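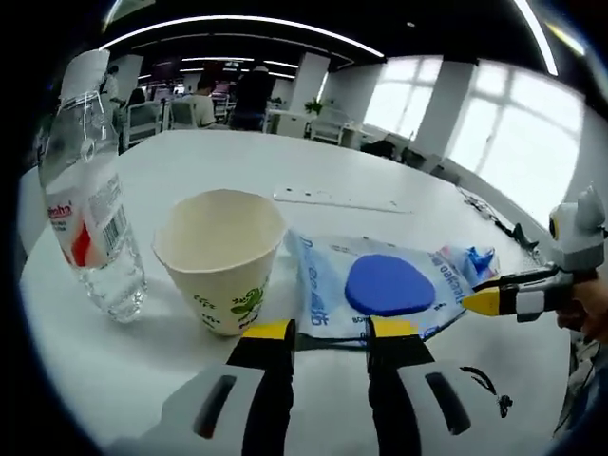 Bottle, paper cup, packet on the white round table.

Table helpers wanted, Gelwood, November

Short sessions, small everyday stuff. You sit at a table, set out bottles, cups and packets, move them about, put them back in line. Then again with differnt things. 30 sessions to fill, mornings mostly, first one starts 9am.

Pay: 148 for the full set, paid at the end. Travel on top if you're coming from Fosano Road or further.

You need: steady hands, bit of patience, over 18. No experience. Glasses fine.

To apply, email Skye Cowie with your name and 3 times you can do. No CVs please, wont get read.

Filed under: Casual & Part-time > Local

Comments (3)

ouazzani_k: is there parking
Skye C: Yes, round the back, free after 8
marnie: emailed last night, can do any morning

Contact | © Sturnen Noticeboard | Back to top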